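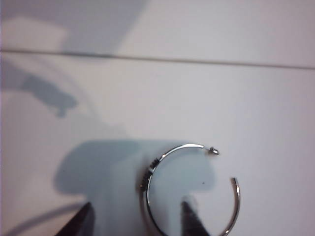 Lost property at Brotgate: changes to how items are kept and returned

07/11/2021

Members and visitors who use the Brotgate building will be aware that the lost property cupboard beside the main stairs has been full for some time. Following a review carried out over the summer, the Edville Centre has agreed a new set of arrangements, which are now in force at both of our sites. This item sets out what has changed and how to make a claim.

Why the arrangements were reviewed

The previous rules were written when the Brotgate building was open on weekday evenings only. Since the Ackroyd Hall extension came into use, the number of classes, concerts and private hires has grown considerably, and so has the quantity of belongings left behind. When the cupboard was cleared in August, staff recorded 900 items, many of them without a date or any note of where they had been found. Umbrellas, single gloves and children's water bottles made up the greater part. There were also spectacles, keys, items of jewellery and a clarinet in its case, which has since been claimed by its owner.

It was clear that a good number of people had never asked after their property, and that others had asked at one site while the item was being held at the other. The two reception desks kept separate books and did not routinely compare them.

A single register

All items are now entered in one register, which can be consulted from either reception desk. The entry gives the date, the room, a short description and the initials of the member of staff who received the item. Each item is given a numbered tag that stays with it until it is collected or passed on.

Anyone who finds something on the premises is asked to hand it in at reception as soon as possible and to say which room it was found in. Please do not leave items on window sills or hang them on the coat rails in the hope that the owner will return. Class tutors and hirers are asked to check their rooms at the end of each session and to bring anything left behind to the desk before they sign out.

How long items will be kept

Clothing, bags, books, umbrellas and general household items will be kept for 22 days. After that, anything in good condition will be offered to a local charity shop and the rest will be recycled where possible.

Food and drink will be thrown away at the end of the day. Bottles and lunch boxes will be emptied, rinsed and kept with the general items.

Valuables are treated separately. These include jewellery, watches, telephones, cameras, purses, wallets and keys. They are placed in a sealed envelope, locked in the office safe and kept for 72 days. We would ask members to remember that the cost of an object is not always a good guide to what it means to the person who has lost it, and reception staff have been instructed to place all jewellery in the safe, including single earrings and broken chains.

Bank cards will be cut up and the bank informed if they have not been claimed by the close of the following working day. Passports and driving licences will be returned to the issuing office.

Making a claim

Claims may be made in person at either desk or by telephone during opening hours. You will be asked for a description of the item and the date on which you believe it was lost. For valuables, staff will ask for one further detail that would be known to the owner, such as an engraving, the type of fastening or the picture on a telephone's lock screen. Staff will not describe a valuable item to a caller or read out entries from the register.

Items in the safe can be released only by a duty manager. A duty manager is present at Brotgate on every weekday, and at the Ackroyd Hall on the evenings of public events. Proof of identity will be required and a signature will be taken. If you are unable to attend in person, you may name another person to collect on your behalf, provided that you have told us in writing beforehand.

We regret that we are unable to post items, with the exception of spectacles, hearing aids and house keys, for which the cost of postage will be charged.

Items left from before August

Most of the property cleared over the summer has now been passed on. A small number of valuables has been kept, and these will remain in the safe until the end of term. Members who lost something of this kind in the past year, and who were told at the time that it had not been found, are encouraged to ask again.

Cloakroom and lockers

The supervised cloakroom will be open for all concerts in the Eltari season – tickets are issued at the door and there is no charge. Lockers on the lower floor take a £1 coin, which is returned after use. They are emptied every night at closing time, and the contents are entered in the register as lost property.

Questions about the new arrangements should be addressed to Amber Dobson, Front of House Manager, at the Brotgate office. Printed copies of the full rules are available in large type from Room 4.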